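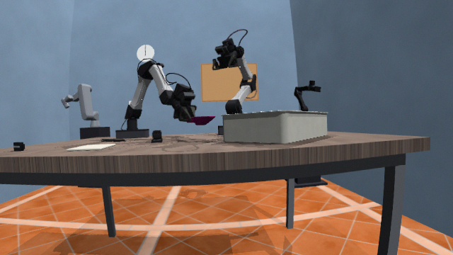 Chapter 3
Collecting Demonstrations in Simulation

Zoia Derkach and Severyn Didenko

What you will learn in this chapter

How to plan a set of demonstrations before the first one is recorded
How to record a task with two arms in a simulated room
How to decide which recordings to keep
How to write notes that another person can use

3.1 Where the examples come from

In Chapter 2 we trained a small model on data that was already prepared for us. The files were clean, each one had the same length, and the only work was to load them. In this chapter we do the part of the work that was hidden from us there. We will make the examples ourselves.

A demonstration is a recording of one attempt at a task, made while a person controls the robot. It contains what the cameras saw and what the arms were told to do at each moment. When the model learns, it tries to give the same commands when it sees a similar view. From this follows a simple fact that students often forget: the model can learn only from what is in the recordings. If the operator always takes the bowl by the same side of its rim, the model has no example of any other way to take it.

Our task for the whole chapter is called "bowl to bin". A magenta bowl stands on a wooden table. The operator must pick it up with one arm, carry it to the large gray bin on the right half of the table, and let it go inside. The second arm has its place behind the bin. In the first exercises the second arm is not used, but its joint positions are still recorded, and you should not delete them from the files.

All the work is done in the Brenus simulator. You may ask why we do not begin with real arms. The first reason is price. The second is that in simulation we can put the room back to its starting state with one command, and this saves a lot of time when we need many recordings. The weak side of simulation is discussed in Section 3.7, where we compare contact forces.

3.2 The plan comes first

Before you start the simulator, take a sheet of paper and write down what will change between recordings and what will stay the same. We call this the variation plan. For "bowl to bin" our plan was short. The bowl changes its starting place and the angle at which it is turned. The bin, the table and the light stay the same. The small objects on the table also stay where they are, and the operator must not touch them.

When one of us (S. D.) taught this course for the first time, in September, he let the students record without a plan. Each group brought 40 demonstrations and was proud of them. Then we drew the starting places of the bowl on a map of the table. In the work of one group, 30 of the starting places were inside an area not bigger than a hand. The group had worked hard, but it had recorded almost the same example many times. Its model could do the task only when the bowl was in this area.

So make the map before, and mark the places on it. Go through the marks in mixed order. If you go from left to right, you will be tired at the right side every time, and the recordings from this side will be worse than the others.

3.3 Carrying the bowl

The task has 3 phases: grasp, carry and release. Most students give all their attention to the grasp. It is the difficult moment for the hand of the operator, and it is natural to think that it is also the important one. But the carry phase takes up the larger part of the recording, and the model will see many more moments of it. 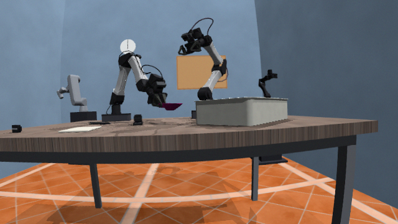
During the carry, try to keep one speed. If you stop in the air to think, the recording will contain a row of moments where the view is the same and the command is "do nothing". A model which learned from many such stops may also stop there, and it can stay in this place for a very long time. If you need to think, do it before you press the record key.

Watch also the tilt of the bowl. A shallow bowl which is held by one side can turn in the gripper. A small tilt is not an error, and we advise you to keep such recordings. Later the model will meet tilted bowls, and it is good when it has already seen how an operator brings them to the bin. It is a different matter if the bowl hits the rim of the bin. Mark these attempts with the word "contact" in your notes and keep them in a separate folder. We will need them in Section 3.6.

3.4 Notes of the operator

For each recording, write one line. The line must have the name of the operator, the mark on the map, the result, and one remark if something was unusual. Here are lines from our own notebook, copied without changes:

26th December. Operator Z. D.
Mark 7, success. Slow start.
Mark 2, success. Bowl turned in gripper after lifting.
Mark 11, contact. Came to the rim too low.
Mark 5, stopped by operator. Wrong camera was on.

You can see that the remarks are not long. They are written at once, before the next attempt, while the operator still remembers. Do not write "bad" or "good" as a remark. After one week you will not know what was bad.

Exercise 3.1
Draw the table from above and place your starting marks for the bowl. Leave free the space that the bin takes. Show the map to your partner before you record anything.

Exercise 3.2
Record 3 demonstrations from the same mark. Compare the paths of the gripper in the carry phase. Where do they differ most?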